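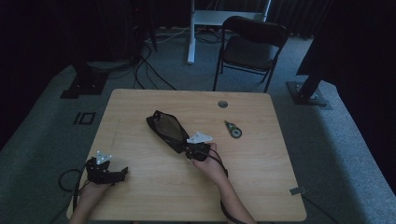
Rain gauge reads zero during heavy rain, then catches up all at once overnight. It's a Drorton tipping gauge on a pole in the garden, talking to a Trudach receiver indoors, and I've loved having the pair running since March, so I'm very keen to get to the bottom of it! I've taken over the light wooden table in the back room for the fault finding (dim in there, but the pale top is a blessing when you're dealing with tiny black screws). Everything below is what I've tried so far.

Ticket: 563
Opened: November 17, 2019
Opened by: Lautaro Bustos
Site: Funenholm
Status: Closed – fixed

What happens
Wind, temperature and pressure are all fine. Rain stays at 0.0 through a proper downpour, and then in the small hours the graph shoots up like a cliff. The daily total looks believable when I compare it with my old glass gauge, but the timing is hopeless. I do enjoy watching a front come through on the graph, so this is driving me mad.

Tried already
- New batteries in the gauge. No change.
- Receiver restarted and paired again. No change.
- Moved the receiver to the windowsill. Signal went up to four bars, rain still late.
- Tipped the bucket by hand with the funnel off. Every tip showed on the display within a few seconds, which cheered me up no end – the switch and the radio both seem healthy.

Reply from Dagný Hjaltested
Hello Lautaro, what a lovely clear report, thank you! The hand test is very useful. If hand tips arrive straight away, the water probably isn't getting to the bucket when it should. Please take the funnel off again, hold it up to the light and look down the spout. A partial blockage lets rain pool in the funnel and drip through slowly for hours afterwards. Also check that the base is level with the bubble on the side. Bring the funnel and the bucket indoors for this if you can, as the pivot pin is easy to lose in grass. A small zipped bag or pouch will do nicely for the pin and screws.

Reply from Lautaro Bustos
All done this afternoon. I had to make 2 trips up the steps as I forgot the screwdriver. Bubble was dead centre. The spout, though! I could see a pinprick of daylight and nothing more. A plug of moss and what I think was spider web had packed itself just under the leaf guard, where you can't see it from above. Pushed it out with a cotton bud, rinsed the funnel under the tap and gave the bucket a wipe too. 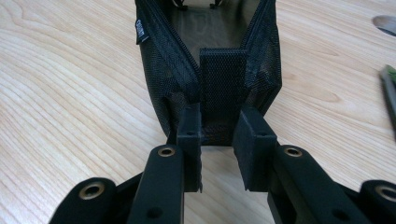
Black mesh pouch, unzipped, on the table.

Poured a mug of water through slowly and the bucket clicked away beautifully. Funnel is back on the pole and I'm waiting for weather. Should I recalibrate, or leave it?

Reply from Dagný Hjaltested
Leave it, I'd say. Your totals agreed with the glass gauge before, and cleaning won't have moved the stop screws. If you use the Holst add-on for your graphs, clear the rain total from your mug test or it will count as real rain.

Reply from Lautaro Bustos
Rain at last! It started about ten past six and the first tip was on the screen almost straight away, with a gorgeous stepped graph all evening and no cliff overnight. Mug test cleared from Holst as well. Very happy for you to close this. I'll be checking that spout whenever the leaves come down.

Closed by Dagný Hjaltested
Cause: blocked funnel spout. No parts sent.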